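Course notes, unit 5: What a rule for robot benchmarks can and can't tell you
Updated 1st July

Read the Fudden guidelines before these notes. They are 36 pages long and most of you will agree with nearly all of it, which should worry you a little. A rule everybody agrees with is often a rule that doesn't ask anybody to change what they do.

Take the section on reporting. It says a success rate must come with the number of trials. Fine. The Dunar knob-turning results do that: 1,000 trials in simulation, success rate given, box ticked. What the paper leaves out is how far the knob had to turn, how close to the target counted as close enough, and whether the start position was ever changed. You could follow the rule to the letter and still publish a number that means very little.

Knob panels are a good test of this, so we will stay with them for the rest of the unit. The task sounds simple: find the right knob, grip it, turn it to a set angle, let go. Every one of those verbs needs a definition before you can score it.

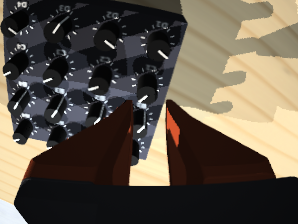 Start with "the right knob." If the controls are identical and only a label sets them apart, then a robot that turns the neighbor by the correct amount has failed. Some scoring scripts check only the final angle of the target and ignore everything else on the panel. Under a script like that, bumping three other knobs on the way in costs nothing. On real equipment it could cost a great deal.

Then "let go." The Oberholzer checklist wants the angle measured after the fingers have cleared the knob. I think this is the best line in it, and it is marked optional.

Now the harder complaint. Simulated knobs have whatever friction somebody typed in. The Prurnus report from May ran 1,278 simulated trials and 380 on hardware, then gave one combined score. Nothing in the guidelines forbids this. Don't do it in your own write-ups. Keep the two apart and state the friction settings, even if you just kept the defaults. Especially then.

For next class:

Pick one rule from the Fudden guidelines and write half a page on how a lazy team could satisfy it.
Rewrite the rule so that your lazy team would get caught.
Bring both versions on paper. We will swap and try to break each other's.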